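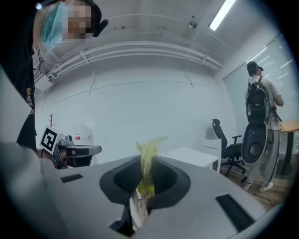
*Figure 4.1 A yellow plastic bag, with a water jug by the back wall.*

# Chapter 4: Caring for Shared Rooms

A shared room has many users and few regular cleaners. When Hatem Slaoui surveyed offices in Verkville, he found that desks were wiped often and small objects almost never. This chapter covers tabletops, frames and chairs, and the supplies each one needs. Clear loose items first. Dust before using water, and keep moisture away from the edges of a picture frame.
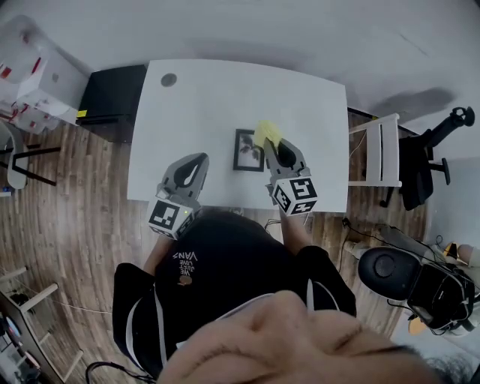

*Figure 4.2 A small black-bordered picture frame on a white table.*

Section 4.1 begins with dusting.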